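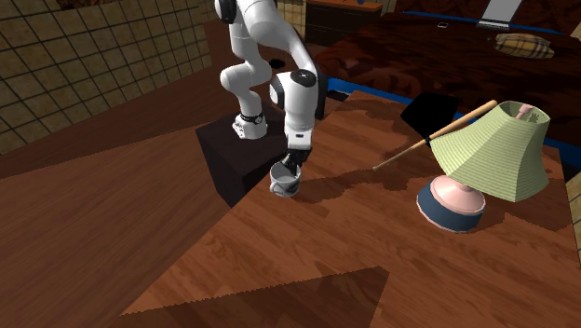 Robot arm holding a mug over a wooden tabletop, with a lamp to the right.

Sharing a Bench With an Arm

At Farquharson we put an arm on the packing side in April. It took over lifting and setting down. The people who did that now check pieces, wrap them and fix what goes wrong. A few tips from the first months:

Clear tall things out of the reach area before you press start. Lamps and long handles are the usual trouble.

Turn mug handles the same way on the tray. Craig Pringle does all 80 before the shift and we get fewer stops.

Keep one spot on the bench for your own cup, well away from the work.

Swap jobs every 2 hours. Watching a machine is tiring in a different way from lifting.

Write down each stop, even the short ones. Our sheet had 152 lines by the end of the first month, and most came from 7 causes.

If the arm stops with a piece in its grip, call Alistair Leckie before you reach in. His extension is taped to the bench leg.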